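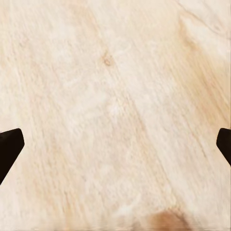 Wrist view in the sim, fingers open, bare wood table

Wrist camera only sees the tips of my gripper. Move the camera or change grippers?

Posted by Maksym Sirko

Hi all, long-time reader, first time I've been stuck enough to post. I'm comparing two parallel grippers in simulation before I spend real money, a Skinilik and the wider Drirska. Same arm, same wood table, same wrist camera mount, and I swap out the gripper and run the same set of pick attempts on each one.

The picture at the top is the wrist view with the gripper open and nothing between the fingers. You can see my problem! They're way out at the sides, and I get a decent piece of the left one and only a sliver of the right one. Everything in the middle is table. Looks great if you like wood grain, but my policy needs to know where the fingertips are and I'm worried it's basically guessing on the right side.

I ran 235 attempts with each gripper. The Skinilik missed 38 and the Drirska missed 93, and a lot of the Drirska misses were the right finger landing on top of the block (I watched the replays from the side camera, it's painful). So on paper the narrower one wins easily. But the Drirska opens wide enough for the boxes I want to pick up later and I'd really like it to work.

Things I could do: back the camera off, use a wider lens, or limit how far the gripper opens. I don't know which one makes for a fair comparison. Also, is it normal that the left and right sides don't match? I never put an offset in on purpose.

Oksana Holovko

I'd sort out the left/right thing before anything else. If you didn't set an offset then something set one for you, and until you know what it is I wouldn't trust either of your miss numbers. When I had this it was the camera being parented to the wrong link. I'd attached it to the gripper base, the base had its own little shift from the flange, and when I swapped grippers the shift changed and the camera went along for the ride. Took me most of February to notice, so don't feel bad.

Try this: close the gripper all the way and save a wrist image, then open it all the way and save another. If the fingers meet left or right of center, your camera is off to one side (or turned a bit, check the yaw too). If they meet dead center but don't match when open, look at the joints. A lot of two-finger models have one driven finger and one that's supposed to mimic it, and the mimic one can lag or stop at a different limit. Print both joint positions while it's open and compare them.

Once that's fixed, I'd back the camera off a little before going to a wider lens. Wide lenses are fine, but if you plan on using a real camera later you'll have to match the distortion and that's a whole weekend. And please use the same camera pose for both grippers! If you move it for the Drirska, rerun the Skinilik too. I know, I know, it's more runs. I did 2288 of them for my last comparison and I mostly let it go overnight.

Capping the opening is OK as a third test, but write it down as its own row. A Drirska that only opens halfway is kind of a different gripper.

Arsen Kravchuk

just get the skinilik, i have one and its fine. wider lens fixed it for me, didnt touch anything else

Kourosh Shirazi

Agree with Oksana on checking the link first. One thing I'd add is that you can feed the finger joint positions to the policy along with the image. I run a Semeniuk controller and it reports the gripper width every cycle, so my policy gets that number even when the tips are out of view. My misses with a wide gripper went down a lot after that, and I left the camera where it was.

I'd also change up the table texture between attempts. If it's the same wood with the same knot in it every time, the policy can start using the knot as a landmark, and then it falls apart on a different table. Ask me how I know, haha.

What do your blocks look like next to the full opening on the Drirska? If they're tiny I'd have it close partway before it comes down, so both tips are in view for the last bit of the approach.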